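**January 23, 2018**

# Taped grids promise tidier tables, but the tape is already wearing

The latest answer to the messy worktable costs about as much as lunch. It calls for brown paper, a roll of blue painter's tape and enough patience to lay the strips in squares. Gorklow, which sells home and workroom organizing plans, has been pushing the method since July under the name Pikport. Cover the table, tape it into cells, and give every cup, tray and rack a place to go back to.

The company's leaflet claims that people using a Pikport table put things away in 33 percent less time. It doesn't say less than what. Asked how the figure was reached, Gorklow pointed to a trial at its Mohmand workroom and said a longer write-up would come later. It did not say how many people took part, or whether any of them worked for Gorklow.

Painter's tape is made to come off. That makes it a good choice for a landlord's wall and a questionable one for a line that trays and cups get dragged across all day. Gorklow says a grid should last through "normal use" and can be patched where it wears.

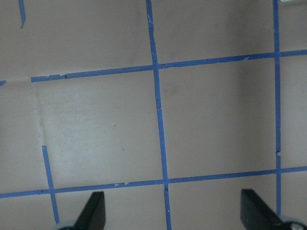

Patching brings its own trouble. Lay a new piece over an old one and there is a seam, and a seam gives the next tray something to catch on. The tape gets nicked and creased, a strip stops short and picks up again after a gap, and a line that started out straight begins to lean. None of this ruins a table. It does raise the question of how long anyone will keep respecting a square once its border has a hole in it.

The leaflet suggests retaping every two weeks. For a grid of any size that is a real chore, and the time spent on it does not appear in the 33 percent.

## Cups are the test case

Gorklow likes to show the method with plastic cups, and it's easy to see why. They are light and they come in colors that are easy to tell apart. They also have a habit of spreading over whatever surface is free. Under the Pikport rules, cups not in use stand open side up on a tray, and the tray keeps to its own part of the grid. A cup that has been picked up should go to a free square or back to the tray, never onto a line.

That is sensible advice. It is also the advice on the back of a lot of dish racks, and it works without tape. A plain Rubbermaid tray will hold a handful of cups together on bare paper or a bare table. What the grid adds is a rule about where the tray goes, and a household that can follow that rule can probably follow it unassisted.

A competing firm, Prutodent, sells printed mats for the same purpose and is no fan of tape. Its own sales pitch deserves a raised eyebrow, too. The mats come in only two sizes, and neither one covers a long table to the edges.

There is also the matter of what lies past the paper. A grid does nothing for the surface behind it, where cables, power adapters and stray rubber bands tend to collect. Pikport's leaflet covers the worktable in seven steps and gives the area beyond it one sentence — "keep clear where possible."

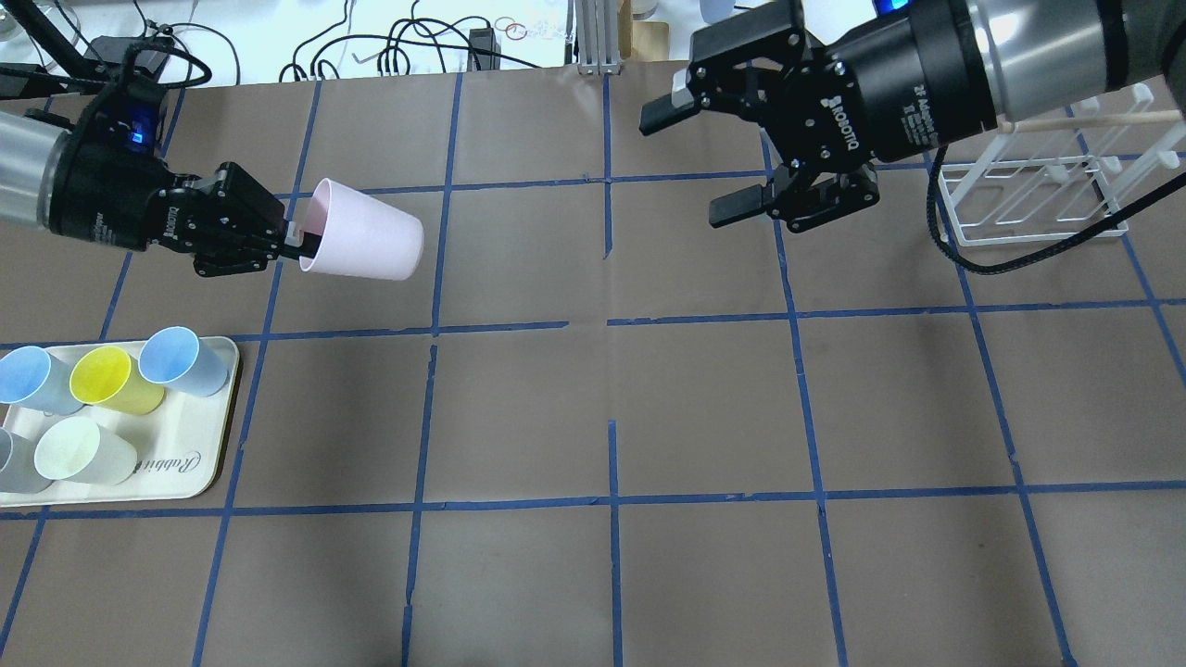

## What it costs, and what to ask

Gorklow charges nothing for the leaflet. The money is in the visit, when a consultant measures the table, lays the grid and labels a chart for the wall. Prices are given on request, which makes them hard to compare with a roll of tape from the hardware store.

Anyone tempted should ask to see a grid that has been in use for a while, and ask when it was last retaped. Those who would rather try it alone can start with one corner of one table and see if the cups go back where they belong.

Gorklow says the Mohmand write-up is still being prepared and has not set a date for it.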